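Ticket 1156
Subject: Feast day listed twice / wrong saint linked on the Tillman parish calendar
Opened by: Dinesh Iyengar
Assigned to: Ilir Golob
Priority: normal
Status: closed

Monday, August 13, 2018

Dinesh Iyengar, 9:04
The Tillman calendar shows the feast of St. Bartholomew two times this month, once on the 24th and again on the 25th. The second entry links to the wrong life story. It opens the page for St. Louis. The printed leaflet is made from the same calendar, so I need this fixed before it goes out.

Ilir Golob, 9:41
I can see both entries. Did you load the Menmont list again lately, or is this the one from May?

Dinesh Iyengar, 9:50
Still the one from May. I added the patron saint entries by hand after that.

Ilir Golob, 10:22
Checked the record for August 24. Bartholomew is number 1089 and the link is right. The entry for August 25 has the correct link for St. Louis, but the title field has Bartholomew in it. So there is one bad title, and no real duplicate. Most likely it was copied down a row when the patron entries went in.

Changed the title to St. Louis of France and rebuilt the month. The calendar page is correct now. The leaflet preview still shows the old title.

Dinesh Iyengar, 10:35
Same for me. I closed the browser and opened it again, no change in the preview.

Ilir Golob, 11:15
The preview comes from Watosora, which keeps its own copy of the calendar for 90 minutes. I cleared that copy by hand. Please reload. 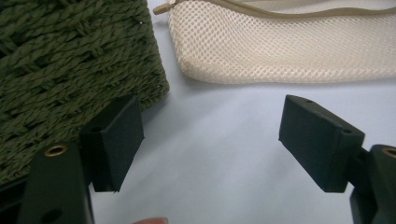 While I was in there I went through the other saints' days from August to the end of the year. Found 2 more titles one row off, both in November -- St. Martin and St. Cecilia. Fixed those too. The days moved by the bishop's office are marked as moved and I left them alone.

Dinesh Iyengar, 11:32
Preview is right now. One more thing, the note under Bartholomew says "patron of tanners" and the old leaflet said "tanners and bookbinders." Can we have the longer one?

Ilir Golob, 11:48
The short note comes from the Menmont list. I put the longer text in the local note field, so it will stay there when you load a new list. If you would like it changed for everyone, that has to go to Tronero, who look after the list itself.

Dinesh Iyengar, 11:55
Local is fine. Leaflet sent to print. You can close this.

Ilir Golob, 12:03
Closed. Cause: title copied into the wrong row during hand entry.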